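Vendredi, visite chez Saliba, à Flevside, dans les locaux qui servent de vitrine à Uron. Uron, pour ceux qui ont échappé aux courriels, c'est l'abonnement qui promet de préparer les tâches d'un bras robotisé en simulation avant de toucher au vrai matériel. Nous étions 6, plus deux commerciaux.

Maysoun Kanaan a mené la démonstration. Elle connaît son logiciel et répond vite, sauf sur les prix. Le catalogue annonce 132 scènes domestiques prêtes à l'emploi. J'ai demandé combien avaient été rejouées sur un bras réel : on me l'enverra. J'attends toujours.

La scène de table à manger est propre, les ombres sont nettes, le bras Franka Emika est bien modélisé. Très bien. Mais une laitue rendue à l'écran ne s'écrase pas comme une laitue du marché, et c'est pour cela que nous étions venus. Junaid Kakakhel, de Trasow, a posé la question des objets mous et des objets fins. Réponse : c'est prévu pour la version 2 - sans date.

Le tarif, obtenu dans le couloir : 1846 euros par poste et par an, hors assistance. Pour un labo qui a déjà ses propres scènes, je ne vois pas bien ce qu'on achète, à part du décor. L'import de nos modèles n'a pas été montré, faute de temps paraît-il, alors que la pause café a duré quarante minutes.

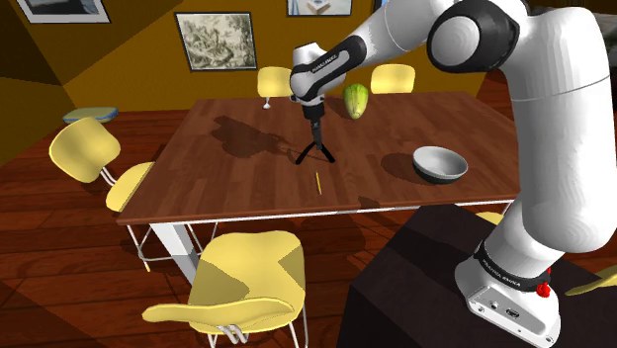
J'ai quand même demandé une licence d'essai, à condition de pouvoir y charger nos propres objets. Kakakhel en a demandé une aussi, et nous comparerons nos résultats en février.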